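Sosodville lab puts its kitchen robot rules out for comment

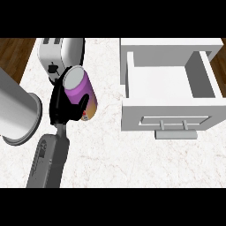
A simulated kitchen test, with a can in the gripper and the drawer open. Render: Anirum

Aug 2, 2020

I've been waiting for this one for a while, so forgive me if I get a little excited about a rule book. Anirum, the small robot software shop over in Sosodville, has put out a draft set of good practice rules for testing home robot arms in simulation, and anybody can send in comments until the end of September.

It's 8 pages long (I printed it, I'm old school) and I read the whole thing over one pot of coffee. Most of it is plain talk. If you run a kitchen task in a simulator, the draft wants you to write down what you were testing before you hit go, say exactly what counts as a pass, and keep every failed run along with the good ones. That last part is the one I'd frame and hang on a wall! I've sat through so many demos where you get one lovely clip and then the lights come up.

The draft was pulled together by Frauke Bauerfeind, who runs testing at Anirum, with help from a couple of people at Jukero and Heitmann. I got her on the phone for a few minutes and asked where the idea came from.

"We had two teams running what they both called the same task," she told me. "One team counted it as done if the can was over the drawer. The other one wanted the can in the drawer and the hand out of the way. Then we put their numbers in one table, and of course it was a mess."

So the draft spends a lot of time on words like "done." It also has a section on near misses, and I think that's the part people are going to argue about. Say the arm is holding a can and the can brushes something else on the counter, a toaster for instance. Did it hit it? Does it matter if nothing moved? Under the draft, any contact that isn't part of the task goes in the log, however light, and you report those touches next to the pass rate. You can still call the run a pass if your own pass rule allows for it, but you can't leave the touch out.

I like that a lot. Bauerfeind says not everyone does. Jukero's people wanted a cutoff so that tiny touches wouldn't count, and the wording for that is still sitting in brackets on page 5, with a note asking for opinions. If you have one, now's the time!

Then there are the numbers. A task has to be run at least 1000 times in simulation before you can quote a pass rate, with the starting spots of the objects mixed up between runs. Anirum tried the rules out on its own put-away task first, and the write-up at the back is pretty frank. Out of 1000 runs, 206 had at least one touch that wasn't supposed to happen, and 147 of those had been scored as clean passes under the company's old way of counting. Ouch. I asked Bauerfeind if anybody had wanted to leave that table out and she laughed and said she wasn't going to answer.

One thing I'd like to see more of is the step from the simulator to a real counter. The draft gives it half a page, and that half page mostly says to label your pictures and videos clearly as simulated, and never to mix simulated and real runs in one score. Fine by me, but I wanted more on how many real runs you should do afterward and who should be standing near the stop button. Bauerfeind says a second part is planned for that and that Heitmann will take the lead on it. She wouldn't give me a date.

None of this is binding, by the way. No one has to sign anything, and Anirum isn't handing out stickers or seals. Comments go through the form on the company's site, and they'll be posted with names unless you ask them not to. Mine is going in this week, mostly about page 5.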